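4.2 Preparing the room for the Prallwood air dryer

1. Put the dryer on a flat floor, at least 16 inches from any wall.
2. Close the windows before you start.
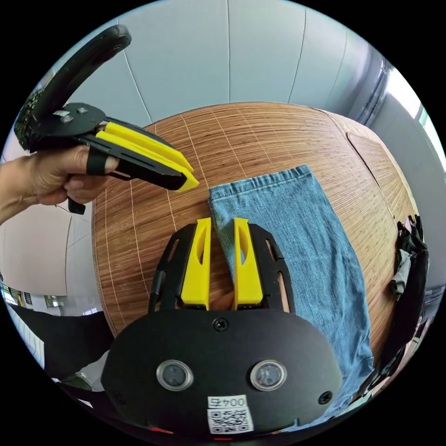
Fig. 9. Round wooden table.

3. Do not place the dryer on a table - it can fall.

Note: Empty the water tank when the lamp blinks.

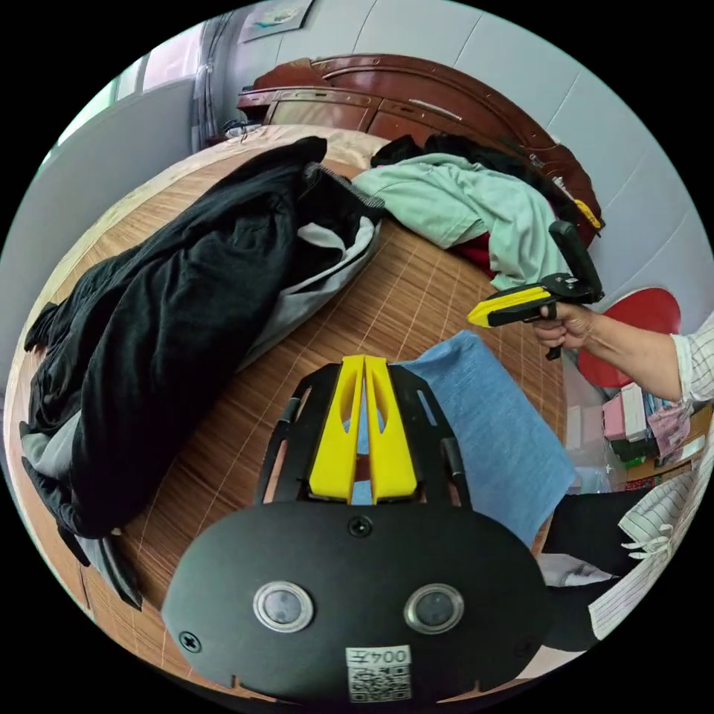
4. For clothes, select the Ello program and set the humidity to 80. Hang each piece separately.

Caution: Never cover the air outlet with fabric.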